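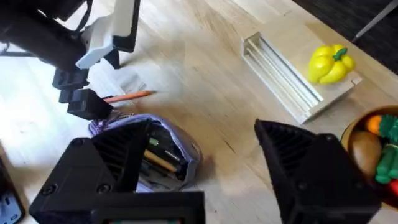

# Resetting finger alignment on a two-arm tabletop cell

Most guides to gripper care tell you to recalibrate on a schedule. The Stando manual says every 700 cycles. I followed that for a while and I don't believe in it anymore. A schedule doesn't know that you dropped a finger on the floor last night. Check the fingers when the grip gets sloppy and after any screw has been touched, and leave them alone the rest of the time.

This page covers the right arm of our Plodine cell, which has parallel black fingers and a small wrist camera that looks down between them. The left arm is done the same way.

## Before you start

You need:

- the hex key that fits the finger screws (not the one that nearly fits)
- a clean cloth
- threadlocker, low strength
- a pencil
- something soft and lumpy, like a toy pepper

Park both arms clear of each other and cut motor power. The software stop is not the same thing. I have seen the "stopped" light on and the fingers still holding torque.

## Clean first

Wipe the inner faces of both fingers, including down in the ribs. A lot of what gets reported as bad calibration is dust and pencil graphite. The Vilela kit sells a special solvent for this. A damp cloth has worked as well every time I've compared them, so save your money.

Wipe the camera lens while you're there, and let everything dry.

## Square the fingers

1. Loosen the screws on one finger by half a turn. Don't take them out.
2. Push the fingers together by hand until the inner faces meet. Look for light between them from the side.
3. Move the loose finger until the gap is even from root to tip.
4. Tighten the screws a little at a time, going back and forth between them.
5. Open the fingers all the way by hand and close them again. If the gap came back, the screw was dragging the block around as you tightened. Start over.

If you still can't get it even after 2 tries, the finger is bent or the mount is worn. Shims will hide that for a week. I wouldn't bother.

Threadlocker goes on last, one screw at a time, and only once you're happy.

## Set the open and closed limits

Turn the power back on with your hands out of the way. In the Monex panel, open the gripper page and run **Find limits**. Write down both numbers it gives you, then run it again. The two runs should differ by no more than 5 counts. If they don't, ignore the green check mark. It only means the routine finished.

Raw travel on our gripper is a little under 2,000 counts. Yours may be different, so compare with your own old notes before you compare with mine.

## Test it on real things

The built-in grip test closes on air and passes nearly everything. Skip it and do these:

- **Pencil near the back end.** Pick it up with most of the barrel sticking out and hold it level. A droop or a slow twist means the faces aren't parallel.
- **Pencil into an open case.** Checks that the fingers release together. If one lets go early, the pencil kicks sideways.
- **Toy pepper.** Round sides show up a weak grip fast.

Run each one several times with both arms. If the left passes and the right fails, swap the fingers over before you order parts. When the fault moves with the fingers, you need fingers. When it stays put, look at the mount.

*Last edited 11/25/22. Limits section rewritten after the September panel update moved the button.*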